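I moved to Reltulholm in September and my biggest surprise is the water. It is very hard. My kettle became white inside after only 2 weeks.

In my home city I never thought about this. Tea tasted like tea. Now the same green tea is dark and has a thin skin on top.
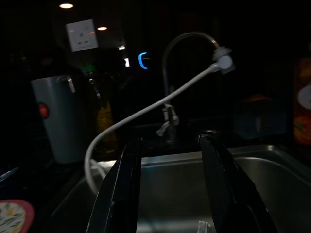
Yuzuki Kaneko
I bought a filter jug for the tea. For the kettle I use citric acid, one spoon with 525 ml of water, boil and wait.

A steel sink also needs care with such water. I wipe it dry every evening, or the spots stay.

My neighbor told me she uses vinegar. It works too, but the smell stays in my kitchen up to one day.

Next I want to try barley tea. I think it will forgive the water more. If you live here, which tea do you drink?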